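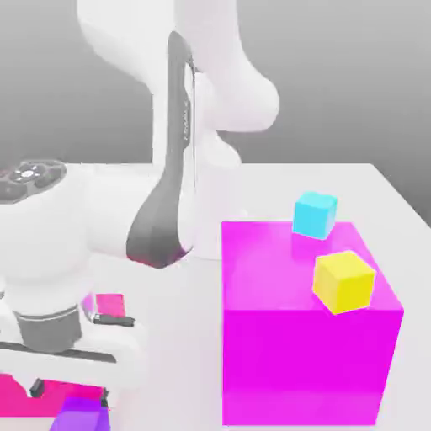
The practice cell in the simulator, with the cyan and yellow cubes on top of the big magenta one.

Notes from the Cell: Getting the Practice Table Right

Quite a few of you stopped by the Liser bench in June to ask how the setup for the stacking cell is coming along, and I kept promising to put it in the newsletter, so pour yourself a coffee, this runs a bit long!

As most of you know, we keep two versions of the cell. There is the real one downstairs, which we call Citier after the project that paid for the table, and there is the simulated one, which lives on the Nava workstation and gets used far more than the real one does. Anything we want the arm to do gets tried in the simulator first. That only helps if the two agree with each other, and by spring they had drifted apart in all sorts of small ways (a bracket moved here, a table leg shimmed there, and a good deal of "I'll update the model later," of which I am as guilty as anyone).

So we started over with the base. The arm downstairs had been unbolted for cleaning and put back, and we measured from its mounting plate to the near table edge and found the model off by 15 millimeters. You wouldn't think so little would matter, but it is plenty when the job is to pick up a small cube that sits on top of a bigger one. We corrected the base position, saved it under a new name, and threw out the three older copies that people had been opening by mistake. If you have a shortcut to one of those, it will give you an error now, and I'm sorry, but please don't restore it from backup.

Next came the joint zeros. We walked the real arm to its home pose, wrote down what each joint reported, and typed the same values into the simulator, then did it all again from the other side of the workspace to be sure. The elbow took the longest. It swings low over the table in some of our paths, and I wanted to see it bend down there slowly, at 30 percent speed, before I let anybody run a full program. I would rather be teased for being slow than have to order another shell.

Then the cubes, which are my favorite part. We use plain bright colors in the model, cyan and yellow on magenta, so that it's easy to tell at a glance which piece a program is going after. The two small ones are turned at an angle on purpose, because a program that only works on neatly squared-up parts isn't much use to us. The yellow one is also set out toward the front right of the big cube, close to the rim, and it makes a lovely hard test for the approach path. If your program comes in too low, you'll find out right there.

With all of that in place we left the Kalto script going overnight. It starts the cell, runs one pick, resets everything and starts again, and by the time I came in with my bagel it had logged 869 picks. I am still reading through the misses, and most of those so far are on the yellow cube, so the next thing I'll look at is the approach height.

A few housekeeping bits before I let you go. Please check the base position against the card taped inside the cabinet door any time the real arm has been moved, even a little. If you change the table in the model, write it in the log with your initials. And if you borrow the feeler gauges, they go back in the second drawer, with the lid on the case.

The new cell file is on the shared drive in the Citier folder, version 2. Give it a try and let me know what feels off, I'm at the bench most mornings until eleven.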